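Ticket: Records from before 1970 show a blank year
Product: Plellell Catalog
Opened: 04/05/2014
Status: Resolved

Hello Prys, and thank you for being so patient with us while we got to the bottom of this one. I know the Lemholm parish newsletters mean a lot to your readers, so I can imagine the worry when the 1968 run came up with no year beside it.

The good news is that nothing was lost. The import from Odukoya saved those years as plain text, and our date field quietly skipped them – the later issues were fine. I reran the import with the year column set to "number" and rebuilt the index, which took 2 tries as the first one timed out on me. All 4 boxes now sort properly on my side.

Could you please sign out, sign back in and search for the September issue? If it still looks blank, clear the saved searches too.
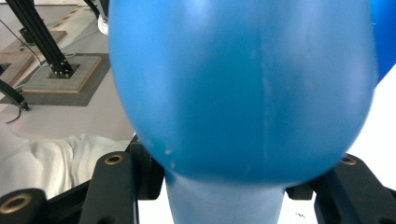 Nia Foulkes
Customer Support, Jemotberg

Reply to this message any time and the ticket will reopen by itself – you won't need to start a new one.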